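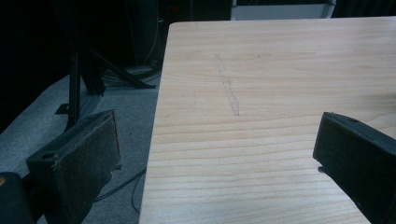

I got back from Irska last night and the washing machine is already on its second load, so I'm writing this while I wait.

For anyone new, Irska is a small town on the coast, and I have been going there on and off for a few years. I usually go in summer. This was my first time in the cold months and I wanted to put down some notes while I still remember them, mainly for myself, but a couple of you asked about the trains and the guesthouse.

The train from Zirska takes most of the morning. You change once, at Gellimov, and the wait there is 47 minutes if everything runs on time. There is a waiting room with a heater and a machine that sells soup and coffee out of the same nozzle. I had the coffee. It tasted a little of soup. The second train is older and has two cars, and the seats on the left side face the water for the last part of the trip. Sit on the left. I forgot and sat on the right going out, and looked at the backs of garages.

The guesthouse was 69 a night with breakfast. In summer the same room costs a lot more and you have to book months ahead. I was the only guest for the first two nights, then a couple came with a very large dog. Breakfast was bread, a boiled egg, cheese and a kind of sour plum jam. I bought two jars to bring home. One leaked into my bag and got on a sweater and the paperback I hadn't finished.

The first day it rained, so I went to the town museum. It is two floors in an old customs house. The ground floor is fishing gear and the upstairs is mostly photographs of storms. The labels are only in the local language and mine is not good enough, so I read the dates and looked at the pictures. One room is about the winter when the harbor froze and people walked across to the lighthouse. The woman at the desk told me her grandfather did it and came back with frostbite in one ear. I stayed until closing.

The second day was clear and I walked out to the lighthouse by the cliff path. It's a walk of a few hours there and back and it climbs close to 300 meters if you add up all the ups and downs. There was ice on the steps near the top, and I was glad I'd brought the clip-on spikes Yvonne Clegg lent me. Yvonne, if you are reading, I still have them and they are clean. The cafe at the lighthouse was shut for the season. There was a sign on the door saying it opens again in March. I ate my sandwich behind the wall out of the wind and watched a ferry go by, and then I was too cold to sit, so I started back. 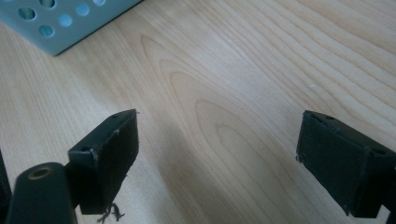
Wood grain on the tabletop

On the third day I went to the market. It's small this time of year, maybe a dozen stalls, and half of them sell wool hats. There was a man selling smoked fish from the back of a van and I stood in his line for a long time. It was worth it. I also found a stall with old maps and postcards. I bought a walking map of the coast from Pearce, the bookshop on the main street, which had brought a table down to the market. It shows a trail I had never heard of that goes south along the old rail bed. I'd like to try that next time if the weather is better.

In the evening there was a lantern walk from the church to the harbor. The woman from the museum had told me about it or I would have missed it. I don't know how many people live in Irska all year, but the sign at the station says 3000 and it felt like most of them came. Children carried paper lanterns on sticks and the school band played at the bottom of the hill. One of the lanterns caught fire and a man stepped on it and the boy got a new one. Then everyone stood on the pier and drank hot apple juice out of paper cups. I talked to a retired teacher who wanted to know why I had come in winter. I said the room was cheap, and he seemed to think that was a good enough answer.

Some practical things, for the people who asked:

The bus from the station into town does not run after six in winter. It's a short walk but it's uphill, and the sidewalk is not cleared all the way. Bring a flashlight.

The only ATM was out of order the whole time I was there. The guesthouse took cards. The market and the lantern walk were cash only.

Most of the restaurants on the harbor are closed. The one by the post office is open for lunch, and the bakery stays open late and has a few tables. I had the potato pie there three times.

If you want the cliff path, check the tide board at the harbor office first. The lower part floods, and you have to take the road instead, which adds a good bit of walking.

Would I go again in winter? Yes, I think so, but for longer. Four nights sounds like plenty until you take out the two travel days and the rain. I would also bring a second pair of shoes. Mine got soaked on the way back from the lighthouse and never dried out, even with newspaper in them on top of the radiator. I wore them to the lantern walk anyway with two pairs of socks.

I haven't sorted my photos yet and there are a lot of them, mostly of the sea. I'll try to put up a separate post with the lighthouse ones this weekend. The washing machine has stopped, so I'm going to go see if the jam came out of the sweater.

Posted December 5, 2018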